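Section 4. Setting up a course on the Droleck learning platform

This section is intended for course leaders and teaching assistants who have been given an editing account on Droleck. It explains how to create a course shell, add weekly units, attach video and reading material, set up graded work and open the course for enrolment. Learner accounts are dealt with in Section 6 and certificates in Section 8.

Text revised August 25, 2019. Replaces the July issue.

4.1 Before you begin

You will need:

An editing account with the role "Course leader". The role "Assistant" allows units to be edited but does not allow a course to be published.
The course code issued by the Skoreck registration office.
A course summary of no more than 100 words.
At least one completed unit. A course with no units cannot be submitted for review.

Note: Accounts transferred from the former Avram platform keep their user name but not their role. If the Create menu is missing after you sign in, ask the registration office to restore the role before going further.

4.2 Creating the course shell

1. Sign in and select Create, then New course.
2. Enter the course code exactly as issued, including the hyphen. The code cannot be altered once the shell has been saved.
3. Enter the course title. Titles longer than 86 characters are shortened in the catalogue, although they appear in full on the course page.
4. Paste the course summary into the Summary box. Formatting copied from a word processor is removed.
5. Choose the language of instruction. Where a course is taught in one language and subtitled in another, enter the spoken language here and add the subtitles in 4.4.
6. Choose the pattern of study. "Scheduled" courses have fixed start and end dates. "Open" courses may be joined at any time and each learner's deadlines are worked out from the day of enrolment.
7. Select Save as draft.

Caution: The pattern of study cannot be changed after the first learner has enrolled. To move from Scheduled to Open, the course must be closed and copied to a new shell under a new code.

4.3 Adding units

Each course is divided into units, and each unit into pages. A unit normally represents one week of study. Droleck does not enforce this, but the reminder messages sent to learners refer to weeks, and courses arranged in any other way should have those messages turned off under Settings, Notices.

1. Open the draft and select Units.
2. Select Add unit and enter a title. Do not type the week number, as it is added automatically.
3. Enter the expected study time in hours. The figure is displayed to learners.
4. Select Add page and choose a page type: Text, Video, Discussion, Quiz or Assignment.
5. Repeat step 4 until the unit is complete. Pages may be moved by dragging the handle at the left of each row.
6. Select Save unit.

A unit may be hidden while it is being prepared. Hidden units are left out of the progress bar. If a hidden unit is revealed while the course is running, every learner's progress figure will fall accordingly, and an announcement explaining this should be posted beforehand.

Note: Deleting a unit also deletes the discussions held in it. Deleted discussions can be recovered by the help desk for 3 days only.

4.4 Video pages

Video files are uploaded to the Wanda media library and then linked to a page. The same video may be linked to any number of pages without being uploaded again.

1. Open the media library from the top menu and select Upload.
2. Choose the file and wait until the status reads "Ready". Leaving the window while the status reads "Sending" cancels the upload.
3. Enter a title and the name of each speaker.
4. Attach a subtitle file. Automatic subtitles may be requested, but they must be read through and corrected by a member of the course team before publication.
5. Choose a cover picture. If none is chosen, the first moment of the video is used, which is often blank.
6. Return to the unit, open the video page and select Link from library.

A cover picture should be saved in landscape format. It may be replaced at any time without affecting the video or the viewing records. Pictures set within a text page follow the same rules and also require a caption, entered in the box beneath the upload button. 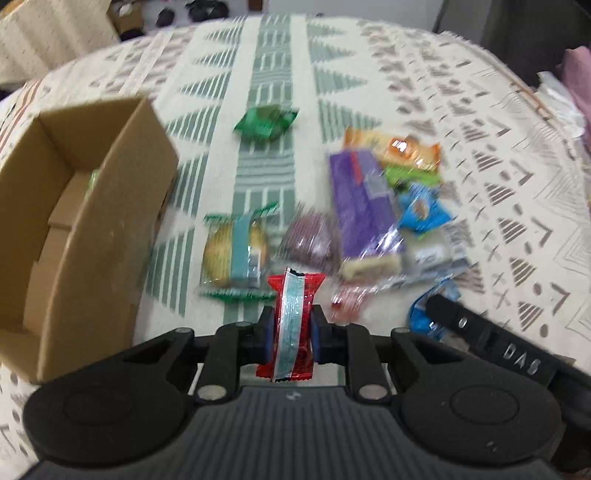 Figure 4.2. Red snack packet held in a gripper

Captions are read aloud by screen readers immediately after the text alternative, and the two should therefore not be word for word the same. A caption of one line is preferred. Where a picture has been supplied by a third party, the acknowledgement belongs in the Source box and will be displayed at the foot of the page.

4.5 Quizzes and assignments

Quizzes are marked by the system. Assignments are marked by course staff or, where the course leader has allowed it, by fellow learners.

To add a quiz:

1. Add a page of type Quiz.
2. Enter the items or bring them in from the item bank.
3. Set the number of attempts. The default is one.
4. Choose when the correct responses are shown: after each attempt, after the deadline, or never.
5. Enter the weighting towards the final mark.

To add an assignment:

1. Add a page of type Assignment.
2. Enter the instructions and attach a marking guide. Learners see the guide only if "Share guide" is ticked.
3. Set the deadline. All deadlines are shown in the learner's own time zone.
4. Choose the marking method. For marking by fellow learners, set the number of markers for each piece of work.
5. Enter the weighting and select Save.

The weightings across the whole course must come to 100. A course that does not meet this rule can be saved as a draft but will be refused at review.

Caution: Changing a weighting after marks have been released recalculates the final mark of every learner, including those who have already completed the course. Such changes require the written agreement of the registration office.

4.6 Course staff

Assistants and discussion leaders are added under Settings, Staff. Enter the person's registered e-mail address and choose a role. An invitation is sent at once and remains valid until it is accepted or withdrawn.

Discussion leaders may move, close and hide posts. They have no access to marks. Assistants may enter marks but may not release them. Only the course leader may release marks, and a course should have a second leader named to cover periods of leave.

4.7 Review and publication

1. Select Check course. The system lists missing subtitles, empty pages, broken links and any fault in the weightings.
2. Correct each entry and run the check again.
3. Preview the course as a learner. Marks gained in preview are not recorded.
4. Select Submit for review. The draft is locked while review is in progress.
5. When the review has been completed, the course leader receives either an approval or a list of required changes.
6. After approval, select Publish and set the date on which enrolment opens.

Publishing makes the course page visible in the catalogue immediately, even if enrolment opens later. To keep the page out of the catalogue until enrolment opens, tick "Hold listing" before selecting Publish.

Note: Minor corrections to a published course, such as spelling or a replaced link, do not require a further review. New units, new graded work and changes to the study time do.

4.8 Common messages

"Code not recognised"
The course code has been mistyped or has not yet been activated. Check the hyphen. Codes are activated on the working day after they are issued.

"Error 181: unit in use"
Another member of staff has the unit open for editing. Wait until it has been closed, or ask the course leader to release it under Settings, Locks. Any changes the other person has not saved will be lost.

"Subtitle file rejected"
The file is in an unsupported format or its timings run beyond the end of the video. Open the file in a subtitle editor, correct the last entry and upload it again.

"Page cannot be shown"
The page is linked to a library item that has since been removed. Link a new item or delete the page.

4.9 Further help

Questions about course codes, roles and review should be addressed to Irena Kaczmarczyk, Registration Office. Questions about the media library, including requests for additional storage, should be addressed to Cosmin Bălan, Media Services. Please quote the course code in all correspondence.

Continue to Section 5, Running a discussion.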